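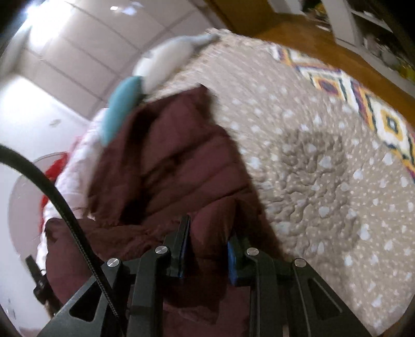

Ollerow Bloggers' Circle -- Hosting and Platforms Group

Re: [ollerow-hosting] Moving the shared blogs to Skumutus

Replying to the list because I was asked to say it here and not in the side thread. The earlier message is quoted in pieces below, with my comments under each piece. I have trimmed the signature and the bit about the summer meet-up.

> I have had a good look at Skumutus over the last couple of weeks and
> I think we should move. Durkach was fine when we started but it has
> had hardly any new features in ages and the editor feels old.

I agree the editor feels old. It felt old when we signed up. I still write everything in a text file and paste it in, and I suspect half the list does the same, so I can't get very excited about a nicer box to paste into.

As for new features, I went through the Durkach announcements page back to March. There were comment fixes, a change to how drafts are saved, and the thing where the feed stopped dropping images. Dull, I grant you. Skumutus has announced far more in that time, and when I read their posts one after another, a lot of it is the same stats page being announced again with a different coloured button.

> Their importer takes everything across in one go. Posts, comments,
> pictures, tags. You give it your export file and go and make tea.

Has anyone on the list done this with a real blog? I ask because I did try it, on the smallest one we have, which has 57 posts. The posts came over. The tags came over, though anything with an apostrophe in it turned into two tags. Comments came over with the right text and the wrong times, all of them stamped with the moment I ran the import, which makes the older conversations unreadable. Pictures did not come over at all. The posts still point at the copies on Durkach, so everything looks perfect until the day we close the Durkach account.

I wrote to Skumutus support and was told pictures are "included in the import". I wrote again with a link and have had nothing back. If somebody has had a better result, please send the export file you used, or at least say how big it was and which options you ticked.

> Addresses are no problem, they set up forwarding for you, so nobody
> will lose their readers.

They set up forwarding for the front page. I tried it with individual posts and every one of them went to the front page as well. That may count as forwarding in their help pages. To someone who has followed a link to an old recipe or a bus timetable, it is a dead link with better manners.

It also only works if you own the domain. Those of us on a Durkach address can't be forwarded by Skumutus at all, and Durkach has no reason to do it for them. I make that most of the people on this list.

> The free plan would do for nearly everyone and the group plan is
> cheap if we share it.

The free plan has a limit of 200 pictures. It's on the pricing page, under the fold-out at the bottom, and I missed it the first time. The gardening blog must be well past that, and anyone who puts up snaps from their phone will get there sooner than they think. The resizing softens pictures a good deal, and I could find no setting to stop it. 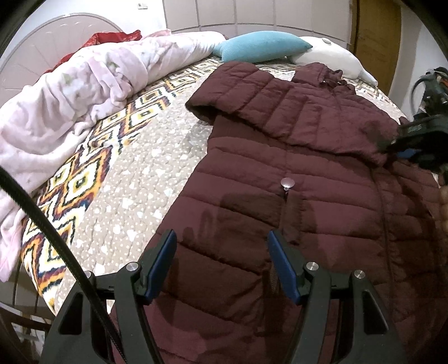

Maroon quilted jacket on the bed. 

The group plan is cheap for the first year. I could not find what it costs after that. The page says "standard rate applies" and the link on "standard rate" goes back to the same page. I'm prepared to believe that is a mistake, but I'd want it corrected before we put our card number in.

Another point on the group plan: it has one owner, and the owner can delete any blog in the group without the writer being told. On Durkach each of us has our own login and the shared bit is only the bill. I like everybody here well enough, and I still don't want any of you to be able to delete my blog, and you shouldn't want me to be able to delete yours.

> And the Rowbotham theme is on there now! It looks lovely on a phone.

It does. I have no quarrel with Rowbotham, it is the best looking thing they offer. You can have it on Durkach too, though, by pasting the stylesheet into the custom box. The menu needs a bit of fiddling, and I can send my version round if people want it. It loses the little arrows by the dates and I never did find out why.

> I suggest we pick a weekend and just do it, otherwise we will still be
> talking about it next year.

I would rather be talking about it next year than hunting for lost comments. But I don't want to be the person who only says no, so this is what I'd be willing to go along with:

1. Two of us move a spare copy of a blog, a bigger one than mine, with plenty of pictures and comments, and leave the original alone.

2. We run the copy for 3 months and post on both. Tedious, yes. I will do one if somebody does the other.

3. We get an answer in writing on the second-year price and on the pictures. A chat window saying "that should be fine" doesn't count.

If the copy holds up I'll say so here and help with the move. My guess is that the pictures will sink it.

In the meantime, whatever you think of either company, please take an export of your own blog tonight. On Durkach it's under Settings, then Tools, then Export, and the button is grey even when it works. The file leaves out your drafts, so copy those separately.

The test blog stays up until the end of the month if you want to poke at it. The login is in the group's shared notes, under the old printer instructions.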